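Primgate Forums > Home Workspace > Desks and Surfaces
Thread: White desk people, how do you live like this (affectionate)

mossyledger
OK so I finally got rid of the brown hand-me-down desk and went full white. Matte top, rounded corners, pushed right up against a white wall. I love it so much! The room feels twice the size and my plants look fantastic next to it.

What I did not plan for is that every crumb is now an event. I do stained glass patterns on paper, so there's pencil dust, eraser bits, coffee, all of it. Yesterday I went at it with dish soap and a sponge and ended up with dull streaks I could only see at 4 pm when the sun comes in low.
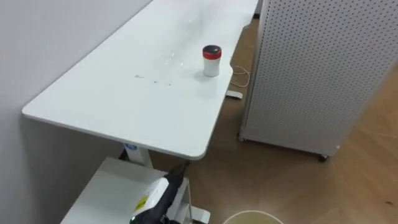
So what's your routine? I want something I can do in two minutes before dinner. Sprays, cloths, weird tricks from your grandmother, I'll try anything once.

tallgrass_209
Welcome to the club! Dry first, wet second. If you put water on eraser bits you make paste, and then you're chasing paste all over the desk. Soft brush, dustpan, then a barely damp microfiber. Been doing it this way since February and the top looks new.

kettlebird
Seconding the brush. I got mine at a market in Guimarães on a trip, horsehair with a little wooden handle, and I get a silly amount of joy out of it. Any drafting brush will do the same job though.

For the streaks, you used too much soap. One drop in a bowl of warm water is plenty, then go over it again with plain water.

Post count: 3497

nopeandrew_no
Going to disagree with the whole thread so far. Matte white is a pain and no brush fixes that. Get a big desk mat and forget about it. I have the Zirnora felt one and I clean under it maybe every couple of months.

mossyledger
But then I'd be covering up the desk I just got all excited about!

nopeandrew_no
Sure, and you'd be able to drink coffee at it.

tallgrass_209
Felt holds onto eraser crumbs like crazy, I had one. You need to vacuum it. How is that easier than wiping?

nopeandrew_no
Mine gets a shake out the back door. 15 seconds. You do you.

paperweight15
Has anybody tried the Buvorura cloths? They're waffle weave and they pick up pencil smudges with just water. I was ready to be let down and now I own 15 of them, which my partner has feelings about. Wash them without fabric softener or they stop grabbing.

One more thing, please don't use the melamine sponges on a matte top. I did one small coffee ring on mine and that spot has been shiny ever since. Everything else about the desk is great and my eye goes straight to the shiny spot.

kettlebird
Oh no, the shiny spot. I have one too, under the lamp. That's why the lamp lives there.

mossyledger
You are all wonderful. Brush is ordered, soap is down to one drop, and I'm looking at those waffle cloths. Did the dry-then-damp thing tonight with an old paintbrush and a t-shirt and it's already so much better than yesterday.

nopeandrew_no, I looked up the mat. The dark green is really pretty. I hate that I'm considering it.

nopeandrew_no
Get the green.

tallgrass_209
Do not get the green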